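Ticket: Duplicate customer records after moving the mailing list to Prendell
Status: Resolved, leaving open a few days in case anyone has more to add
Product: Prendell Contacts, desktop version
Opened by: the office at Stimach

Hello everyone, and thanks in advance for your patience with a long message. We're a small parts and repair shop and we've kept our customer list in the same spreadsheet since well before I started. In March we finally moved it into Prendell, and for the most part I've been very happy with it. The search is lovely and the labels print straight, which I can't say for the old way.

The trouble is the count. Our spreadsheet had 1,858 rows when I exported it. After the import, Prendell showed 3,754 contacts. I thought at first it had simply brought everyone in twice, but double our list would be 3,716, so there were extras on top of that and I couldn't work out where they had come from.

What I tried first, in order:

Closed the program and opened it again. Same number.

Ran Tools > Find Duplicates on the "Exact match" setting. It found 40 and merged them nicely, but that hardly made a dent, so I restored the backup to be back at the starting point before changing anything else.

Sorted by surname and scrolled. I could see plenty of pairs with the same name and phone number, one with the postal code written with a space and the other without. Our Salem branch has always left the space out and I've always put it in - an old and friendly disagreement. 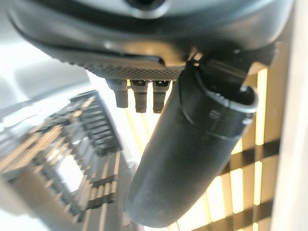
Reply from Prusatico support desk

Hi there, and thank you for such a clear write-up, it saves us a lot of back and forth. The postal code spacing is very likely the main culprit. "Exact match" compares every field letter by letter, so one space is enough to make two people out of one. Could you check two things for us please? First, have a look under File > Import History and let us know how many entries are listed. Second, open the spreadsheet and see whether there's a hidden second sheet.

Reply from the office at Stimach

Well, you were right on both counts and I'm a bit red in the face. Import History has two entries, the second being the Salem copy of the same list, which I'd forgotten they had sent in on their own. And yes, there's a hidden sheet at the back of theirs called "old", with 38 customers from years ago. So that's the whole mystery: two copies of the list and the 38 old ones.

Reply from Prusatico support desk

Wonderful, that makes it easy. Please make a fresh backup, then choose the second entry in Import History and click Undo Import. Once that's done, go to Settings > Fields > Postal Code and tick "Ignore spaces when comparing". It's off by default. If the undo seems to stall at 300 records, leave it be, it works in batches and the first one is always slow.

Reply from the office at Stimach

All done, and it did sit at 300 long enough for me to make a cup of tea. We're back to 1,858. I've asked Salem to send changes to me from now on so there's only the one list. Thank you so much for your kindness, I'll close this off shortly.

Last updated: 10/20/24

Related tickets
Labels print one line too low after update
Import stops at the first blank row
How to share a contact list between two branches
Undo Import greyed out
Phone numbers lose their leading zero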